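Plaltik brings doorstep delivery back to the hill streets of Skutance

Skutance – Residents of 27 homes on the upper lanes of Skutance will get their mail at the front door again from September, after the parcel and letter carrier Plaltik agreed a new walking route with the town.

Households on the steepest part of the hill have been collecting letters from a shared locker at the bottom of the steps since last winter, when the handrail was taken out for repair. The rail is now back in place, with new lighting on the middle landing, and Plaltik's route planners have walked the whole stretch and signed it off.

"We are so happy to be going back up there," said Marcelle Brunet, delivery manager for Plaltik in Skutance. "Our carriers know these streets, they know the dogs, and they have been asking me every week when they could have their old round back. Well, now they can!"
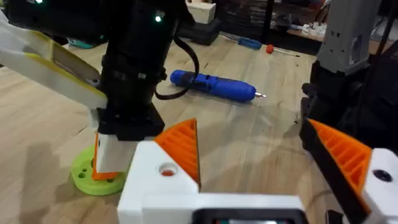
What changes for residents

Letters and small parcels will arrive before 2 p.m. The locker will stay open for 12 weeks after the switch, so anyone who has come to like it can carry on using it in the meantime. Larger parcels will still come by van to the turning circle, and residents can ask for help carrying them up when they book a slot.

House numbers need to be easy to read from the path. Plaltik will hand out 50 free number plates at the town hall, first come, first served.

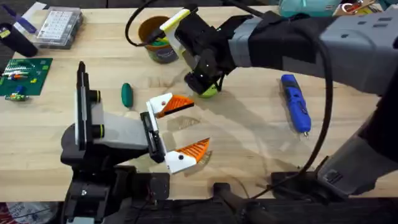 Two robot arms at a wooden tabletop, one holding a small yellow-green ball.

A route drawn up with neighbors

The new round grew out of an open evening at the Zukik hall, where people from the lanes marked up a large map with shortcuts, loose paving and gates that stick. Loïc Langlois, who has lived on Szűcs Lane for most of his life, brought a hand-drawn map of his own.

"There is a path behind the old bakery that saves the carrier 100 steps," he said. "I showed them on the night and they came to try it the next morning. I was really pleased, and my mother is thrilled to get her magazines at the door again."
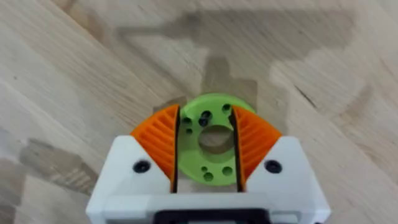

The bakery path is now part of the daily round, and the town has agreed to keep it clear of leaves and snow. Carriers will wear shoes with extra grip in icy weather and may hold letters until the following delivery if the steps can't be used safely. Notices will be posted at the locker and on the Plaltik website by 9 a.m. on those mornings.

Residents with questions about the new round can speak to their carrier or ask at the Plaltik counter in the Skutance town hall.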